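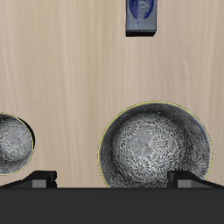 Two round bowls and a small box on a light wood tabletop.

Ticket: Brondham branch office, shared drives drop over VPN
Opened by: Oda Løken, Brondham
Assigned: Noman Paracha, Ritska managed services
Priority: 2
Status: Resolved, monitoring

Reported problem
Mapped drives disconnect after a few minutes on large copies. Small files are fine. 19 workstations affected, all on the wired network. Laptops on the guest Wi-Fi with the software client do not show the fault.

Log
09:10 — Confirmed on Oda's PC. Copy of a 2,000 MB archive stalls, then Explorer reports the network path is gone. Ping to the file server stays up.
09:35 — Checked the firewall. Site-to-site tunnel is stable, no rekey failures. CPU low.
10:20 — Ping with the do-not-fragment flag set fails at full size and passes at smaller sizes. Firewall counter shows 1,803 fragmented packets dropped since last reboot.
10:45 — Called Su-bin Ko. The ISP swapped the modem in December and the line now uses PPPoE. WAN MTU was left at 1500.
11:05 — Set WAN MTU to 1492, enabled MSS clamping at 1350 on the tunnel. Saved config, no reboot.
11:30 — Same archive copied twice without a drop. Left a test script running, some 200 transfers queued.
14:15 — Script finished, no errors. 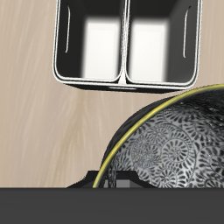 Follow-up
1. Märta Løken to confirm accounting can open the month-end folder from all desks.
2. Export the running config to the Nustow backup share. The copy there predates the modem change.
3. Check MTU at the Söderlund site — same ISP, same firewall model, no complaints so far.
4. Firmware update is held for the next maintenance window. Unrelated to this fault.

Ticket stays open until item 1 is confirmed.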